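The Line Item

I had 37 days to spend the equipment money, and I spent the first nine of them arguing with a spreadsheet.

Let me back up. I do purchasing for a sports center, which means I buy basketballs and floor tape and once, memorably, a scoreboard that only showed even numbers. In July my boss, Sharada Rajan, forwarded me an e-mail with the subject line "Cleaning automation!!" and no message at all, only the attachment. The attachment was a brochure from a company called Oniveck. They had a machine named the Cureck, an arm on a wheeled post with soft fingers at the end, and it was supposed to go from treadmill to treadmill wiping them down while everybody slept.

I wanted it right away, I'll admit that. I'm a sucker for a brochure. I'd already picked out the corner where it would charge.

The rep was a man named Timothée Poulain, very cheerful, always eating something on the phone. "So what does your cleaning task look like?" he asked me.

"It looks like wiping," I said.

"Sure, sure. But what kind of wiping?"

And I had nothing! I'd worked in that building for six years and couldn't have told him what kind of wiping. He said he couldn't quote me a price until he knew what the fingers had to reach, and how many wipes per console, and whether anybody folded. I thought he was stalling. I wrote "FOLDED???" on my notepad and underlined it so hard the pen went through.

So I went upstairs to find Raíssa Andrade, who'd been cleaning the machines since before I was hired, and I asked if I could watch her do a treadmill.

"You want to watch me clean a treadmill," she said.

"For the budget."

She looked at me for a while. Then she pulled a wipe out of the penguin packet and got on with it.
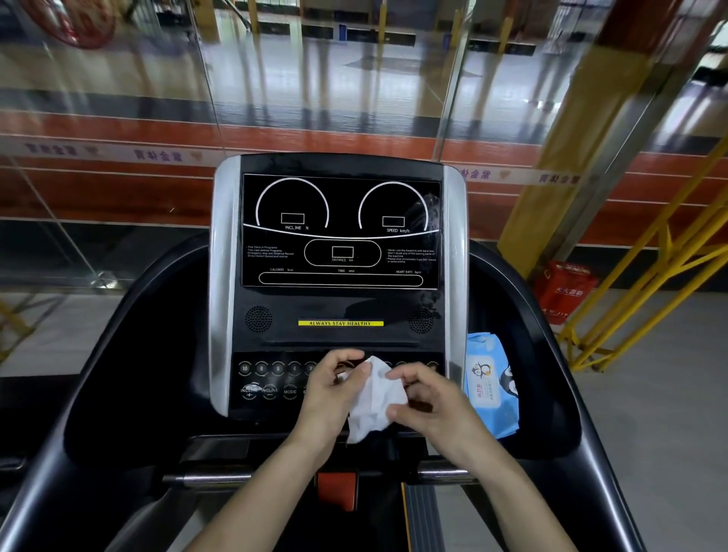
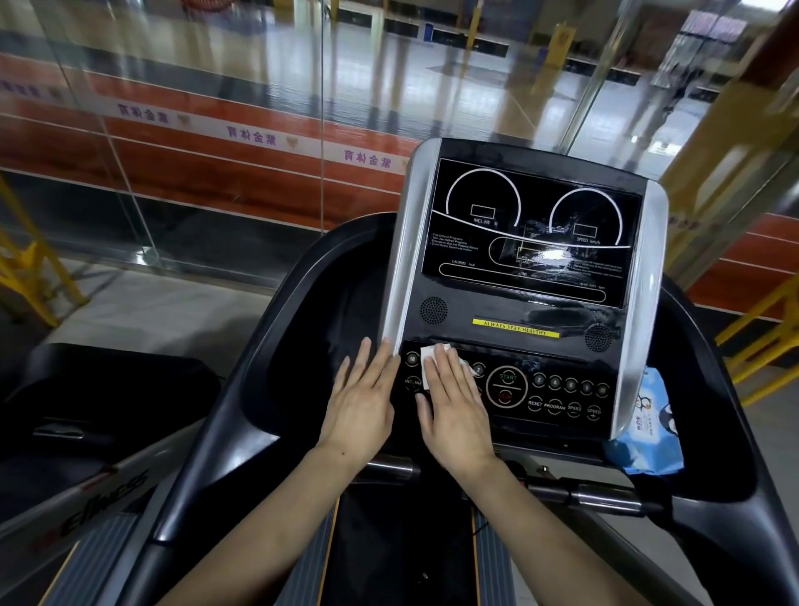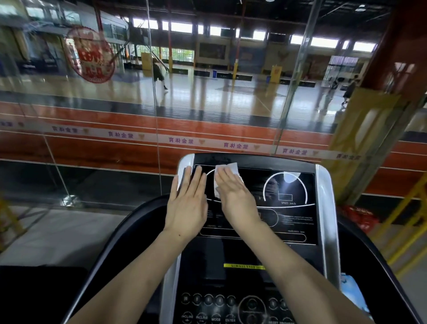 What I wrote down

I filled four pages. I'd figured on half of one.

First of all, she folds. She folds it into a pad so it has an edge to it, and the edge is what gets in around the buttons. I asked her what happens if you don't fold, and she handed me a wipe and let me find out. I turned on the treadmill next door with my knuckle. It started asking me for my weight.

Then there's the other hand. I hadn't thought about the other hand at all, I'd been picturing one arm the way the brochure had it. But she puts her free hand flat on the console and leans a little, and all the pushing goes into that. I wrote "needs 2 arms?" and felt my stomach drop, because I'd seen the page with the two-arm model on it and that page had no price, just a phone number.

The big glossy panel wants long strokes. The round buttons want short ones. She does the speaker holes with hardly any pressure so the liquid doesn't go down in there, and she told me this in the tone you'd use to tell a kid not to lick an outlet. I asked how she knew how hard to press.

"How hard do you press when you wash a plate?"

I wrote that down too, word for word, and later I sent it to Timothée Poulain. He stopped chewing. "That's a really good question," he said. "Can I use that?"

The quote came three days later and it was 2073 a month. For one machine, one arm, with training extra. Folding was listed as an "advanced manipulation add-on, availability September." There was also a floor survey, a charging dock, and something called a wipe magazine, refills sold separately by a firm named Bhardwaj, 109 a box. I looked up what we were paying for the penguin ones and had to go get a glass of water.

I took it all in to Sharada anyway. I'd made a chart. The chart had a line going down and a line going up, and where they crossed was supposed to be the part where the robot paid for itself, except they crossed somewhere off the right side of the paper and I'd had to tape on a second sheet.

"What's over here?" she said, pointing at the tape.

"That's the future."

"How far?"

"Pretty far."

She flipped through my four pages of notes and stopped at the one about the free hand. She read it twice. Then she asked me something I really should have asked before I ever picked up the phone, which was whether Raíssa wanted anything.

I said I didn't know.

"Well, go find out. You've got 28 days."

So up I went again. Raíssa was eating an orange on the end of a bench, and I sat down next to her and asked what she'd buy if it was her money. I was ready for her to say nothing, or a raise, which isn't my column. She didn't even stop peeling.

"A cart," she said. "With a shelf at this height." She held her hand at her hip. "I balance the packet on every machine, and then I walk off and leave it on every machine. And knee pads, for the belts and down along the rails. And a second person in the evening, but you can't buy that."

"I could budget for it," I said. "Part time, maybe."

"Could you?"

I went back down and opened the spreadsheet. The nicest cart I could find was from Kundby, 600 with the good wheels, and the shelf was adjustable so I could set it to her hip and no one else's. I put in two pairs of knee pads. Then I made a new row and typed "evening, part time," and sat there moving numbers from the robot column into it one at a time, which was more fun than I'd expected, like bailing out a boat.

Timothée Poulain called while I was at it. He wanted me to know that the folding add-on had moved up a little, they'd had a breakthrough, and would I consider a pilot?

"Does it use both hands yet?" I asked.

I could hear him open a bag of something.

"Call me when it uses both hands," I said. I meant it, too. I still had the corner picked out, with the outlet and everything. I left the robot row in the spreadsheet with a zero next to it, and under notes I typed "ask Raíssa first," and then I went to order the cart before anybody could send me another brochure.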